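Last updated: November

I'd been meaning to get to the Pendbridge toy fair for years, and on Saturday I finally dragged my sister along! We caught the number 91 bus, got off a stop too early and walked up past the Karam bakery (two cheese twists, no regrets). The hall was packed by eleven and the queue for the cloakroom was worse than the one for tickets.

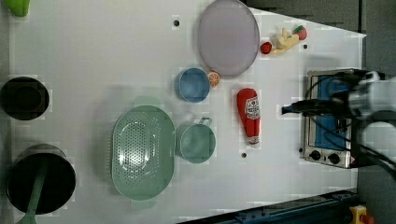 Higinio Aguirre, toys and games writer

Play food is clearly having a good year. I do love a toy strawberry, and a plain blue bowl will keep a four-year-old busy longer than anything with batteries. Upstairs the Jurnmont people had a marble run using 4000 marbles, so you can imagine the noise. I came home with a Dradena puzzle, 200 pieces, and my sister has already pinched it.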